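Kirnance Household Advice Service
Storing Seasonal Items in Lidded and Open Bins

Residents who keep seasonal belongings in a basement, garage or closet are advised to review their storage once a year, preferably in October, before heating begins. Items should be clean and fully dry before they are put away. Fabric that is stored damp may develop mildew within weeks, and the odor is difficult to remove.

Bins should be matched to the weight of their contents. Books, tools and canned goods belong in small containers, while bedding and winter coats may be placed in large ones. A filled bin that must be carried on stairs should not exceed 40 pounds.

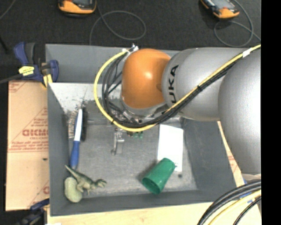

Should cardboard boxes be used in a basement?
Cardboard absorbs moisture from concrete floors and attracts insects, so rigid bins are the better choice. Where cardboard must be used, place it on shelving.

Labels should be attached to two sides of each container and should list the contents by category. A written inventory kept indoors will spare the household a search when a single item is needed.

Shelving must be fastened to the wall studs. Leave a gap of 20 inches between stored goods and any furnace or water heater, or more if the manufacturer's instructions require it. Paint, solvents and fuel are to be stored separately and never in a living area.

Wash empty bins with warm water and mild dish soap, rinse them and let them air-dry upside down. Stubborn residue may be treated with a paste of baking soda and water. Test the paste on a small area first.

See also: Leaflet 49, Care of Wool and Down.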